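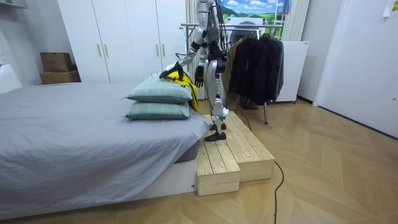

Sep 26, 2018
Preltdale, hill survey, upper terrace

Went back up to the rock-cut basins on the Skultero side with the August plans in hand. Started at the east steps and worked uphill. Wind poor for the tapes, so I used the level where I could and left the long baseline for another day.

The guide leaflet still calls the whole top "the sanctuary". I have now read it four times looking for the evidence and all I can find is that the rocks are high up and have holes in them. The summit benchmark is 375 m, so high up I will grant. The holes need more work.

Basin A: oval, flat floor, tool marks on the north and west sides. Cut by somebody, no argument. Overflow notch faces downhill. The old report says the notch points at sunrise. It misses by a good way at any time of year I can think of, and it does point at the lowest part of the rim, where anyone would put a drain.

Basin B: no tool marks found. Undercut on one side, rough floor, lichen all over. I think this is weathering and nothing else. It is on the published plan with the same symbol as A. Changed on my copy to an open circle with a query.

Basin C: could be either. One straight edge, which proves little in this stone as it splits straight by itself. Come back with low light. 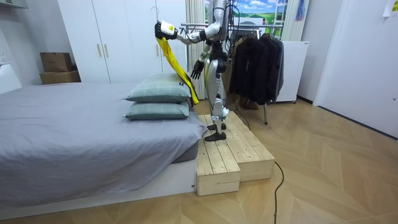 H. Wexcombe
Survey supervisor, Zalmont hill project

Steps next. The leaflet says there are 181 of them, "leading from the spring to the altar". I counted upwards and got 107 that I would put my name to, taking a step as a cut tread with at least part of a riser. There are more ledges where you can put a foot, and if you count those you can have whatever total you like. I would be interested to know where the count was started. If it was down at the Swai then it includes the modern path, which has concrete in it.

Same trouble with the altar. A flat boulder, broken on the south side, with a groove across it. Grooves of that width turn up in the old quarry below as well, on blocks that were clearly being split. I have written "worked block" in the register. If the rest of the team want "altar" back in, I'd like to see the reasoning written next to it.

Wall line on the west: better. Two courses standing at the north end, roughly 3 m exposed, facing blocks laid dry against bedrock. I had expected field clearance and it isn't that. The face is too regular and the back is packed with small stone. No date for it. The sherds from the slope underneath are all loose finds and could have come from anywhere above, so I won't hang a phase on them.
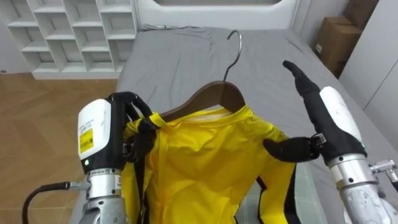 Reading time: 3 minutes

Levels: closed back to the benchmark on the second try. The first run was out by more than I like and I've struck it through. Don't use the figures on the left-hand page.

The timber sockets by the gate: still not convinced there is a gate. Two of the sockets pair up across the passage. The third doesn't pair with anything and is shallower — drawn, not interpreted.

To do:
Redraw Basin C with raking light
Find the original notes behind the step count
Check the quarry grooves against the one on the worked block, same gauge for both
Ask for the word "sanctuary" to come off the plan title until we have something to put under it
Clean the west wall back to the next joint, no further without a section

Left the pegs in at the north end of the wall. Orange tape on the outer two.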